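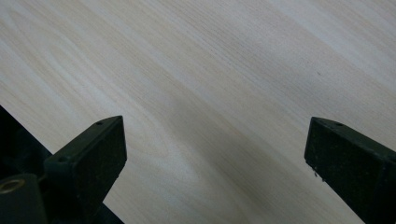
## Wiping the table: can a gripper do it yet?

*Bhavana Panicker, term project*

I picked table wiping because it's my least favourite chore at the café where I work weekends, and I figured two fingers and a cloth would be plenty. Ha! The pale wood grain was lovely to look at and a pain to work with, as my crumb-spotting program kept mistaking the darker streaks for dirt. A shadow across the middle fooled it too.

I gave it 40 tries with a folded dishcloth. A try only counted if the cloth stayed in the grip and the crumbs ended up in the tray. It managed 4. Mostly the cloth bunched up between the fingers and pushed the crumbs into a neat little line (kind of impressive, but my boss wouldn't buy it).

Picking the cloth up was the good part - once I folded it into a thick square, the gripper hardly ever missed. Someone still has to do the folding, though, and that someone was me.

So can it take over my closing shift? No way. Next I want to try a sponge, then a plain grey mat so I can sort out the colour problem separately.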